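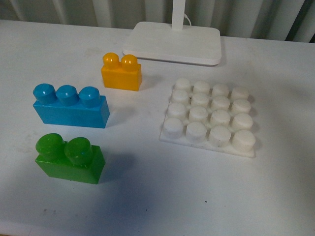

Gronar 커뮤니티 > 로봇 학습 > 평가 방법

모방 학습 블록 끼우기 과제에서 성공 판정을 어느 시점에 해야 하나요

Ataahua Wihongi
2023년 9월 10일 작성

큰 유아용 블록을 집어서 흰 돌기판에 옮기는 정책을 학습시키고 있습니다. 블록은 파랑, 노랑, 초록이고 판은 움직이지 않게 두었습니다. 원격 조작으로 모은 시연은 거의 100개입니다. 입력은 머리 쪽 카메라와 손목 카메라 영상, 관절 각도입니다. 학습 코드는 Grasso를 썼고 영상 인코더는 기본값 그대로입니다.

막힌 부분은 학습이 아니라 평가입니다. 처음에는 그리퍼가 벌어진 순간 블록이 판 위에 있으면 성공으로 적었습니다. 그런데 기록을 다시 보니 판 위에 있기는 해도 돌기에 제대로 앉지 않은 경우가 섞여 있었습니다. 같은 기록을 같이 일하는 동료가 다시 채점했더니 제 점수와 꽤 달랐습니다. 저는 성공률을 33퍼센트로 적었고 동료는 그보다 낮게 적었습니다. 어느 쪽도 규칙을 어긴 것은 아니고 규칙에 빈틈이 있었던 것 같습니다.

알고 싶은 것은 다음과 같습니다.

판정 시점을 그리퍼가 벌어진 직후로 할지, 팔이 대기 자세로 돌아간 뒤로 할지.
얹혀 있는 상태와 끼워진 상태를 한 숫자로 합쳐서 보고해도 되는지.
머리 카메라 영상만으로 채점해도 괜찮은지. 손목 영상까지 보면 시간이 배로 걸립니다.

결과는 12월 내부 발표에 넣을 예정이라 지금 기준을 바꾸는 것은 가능합니다. 다만 시연을 새로 모을 시간은 없습니다.

Maxine Baxter
채택됨

비슷한 과제를 Jivley 쪽 장비로 평가한 적이 있어서 그때 쓴 방식을 적습니다.

먼저 판정 시점은 팔이 대기 자세로 돌아간 뒤로 고정하는 것이 좋습니다. 그리퍼가 벌어진 직후에는 손가락이 블록에 닿아 있을 수 있고, 닿아 있는 동안은 블록이 스스로 서 있는지 알 수 없습니다. 손가락이 빠지면서 블록을 건드려 위치가 바뀌는 경우도 판정에 들어가야 합니다. 정책이 한 행동의 결과이기 때문입니다. 대기 자세로 돌아가지 못하고 시간 제한에 걸리면 블록 상태와 관계없이 실패로 적고, 사유란에 시간 초과라고 따로 씁니다.
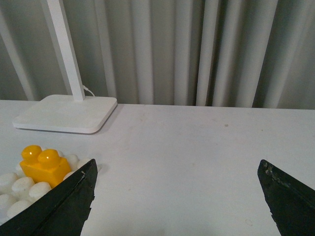 읽는 시간 3분

노란 블록이 흰 돌기 위에서 조금 기울어 보이고 손가락이 벌어진 채 옆에 있는 시점이 바로 채점자끼리 갈리는 구간입니다. 한 사람은 놓았다고 보고 다른 사람은 끼우지 못했다고 봅니다. 둘 다 맞는 말이어서 합의로 해결하려고 하면 시간만 갑니다. 단계를 나누면 해결됩니다.

제가 쓴 단계는 이렇습니다.

0점: 블록을 집지 못했거나 옮기다가 떨어뜨림.
1점: 블록이 판에 닿아 있지만 바닥면이 책상에도 닿아 있음.
2점: 블록 무게를 판이 다 받치고 있으나 기울어 있음.
3점: 블록 바닥면이 판과 나란하고, 손으로 가볍게 밀었을 때 미끄러지지 않음.

3점만 성공률로 보고하고, 나머지는 점수별 횟수를 표로 붙입니다. 이렇게 하면 2점이 많은 정책과 0점이 많은 정책이 구분됩니다. 앞의 것은 내려놓는 높이나 정렬 문제이고 뒤의 것은 파지 문제라서 고쳐야 할 곳이 다릅니다. 한 숫자로 합치면 이 차이가 사라집니다. 합친 숫자를 꼭 써야 한다면 무엇을 합쳤는지 표 제목에 적어 두세요.

손으로 미는 확인은 영상으로 대신할 수 없습니다. 이미 끝난 평가는 기울기만 보고 2점과 3점을 나누고, 그렇게 채점했다고 본문에 밝히면 됩니다. 새 평가부터는 미는 확인을 넣으세요. 두 묶음을 같은 표에 넣으면 안 됩니다.

카메라는 둘 다 보는 것을 권합니다. 머리 카메라는 책상 전체가 보여서 블록이 판 안에 들어왔는지 판단하기 쉽습니다. 대신 위에서 내려다보는 각도라 작은 기울기는 놓칩니다. 손목 카메라는 기울기가 잘 보이지만 손가락이 블록 모서리나 판을 가립니다. 시간이 문제라면 머리 영상으로 먼저 전부 채점하고, 1점과 2점 사이 또는 2점과 3점 사이에서 망설인 것만 손목 영상을 여세요. 망설였다는 표시도 열을 하나 만들어 남겨 두면 나중에 채점자 사이 일치도를 계산할 때 씁니다.

하나 더 있습니다. 채점자는 어느 체크포인트의 영상인지 모르게 하세요. 저희는 파일 이름을 무작위로 바꾸고 대응표는 다른 사람이 갖고 있었습니다. 이것을 하기 전과 후의 점수가 달랐습니다.

Skultance

흰 판이 흰 책상 위에 있는 게 문제 같네요. 판 색을 바꾸면 성공률이 올라갈 겁니다. 저는 검은 판 씁니다.

Ataahua Wihongi

Maxine 님 감사합니다. 단계표를 그대로 써서 기존 기록을 다시 채점해 보겠습니다. 블록이 두 돌기짜리일 때와 세 돌기짜리일 때 3점 기준을 똑같이 적용하셨는지 궁금합니다. 파란 블록은 길어서 한쪽 끝만 들려 있는 경우가 있습니다.

Skultance 님, 판 색은 시연 데이터와 맞춰야 해서 이번에는 바꾸지 못합니다. 책상 쪽에 다른 색을 까는 것도 같은 이유로 어렵습니다.

Maxine Baxter

똑같이 적용했습니다. 긴 블록은 한쪽 끝이 들려 있으면 2점입니다. 다만 길이별로 표를 나누는 것이 좋습니다. 긴 블록은 손목이 조금만 돌아가도 끝이 판에서 벗어나기 때문에 섞어서 평균을 내면 블록 종류의 비율에 따라 숫자가 움직입니다. 평가할 때 블록별 시도 횟수를 같게 맞추고, 시작 위치도 목록으로 정해 두고 체크포인트마다 같은 목록을 쓰세요. 시작 위치는 책상에 연필로 작은 점을 찍지 말고 투명 필름에 그려서 맞춘 다음 걷어내면 됩니다. 연필 점은 카메라에 잡힙니다.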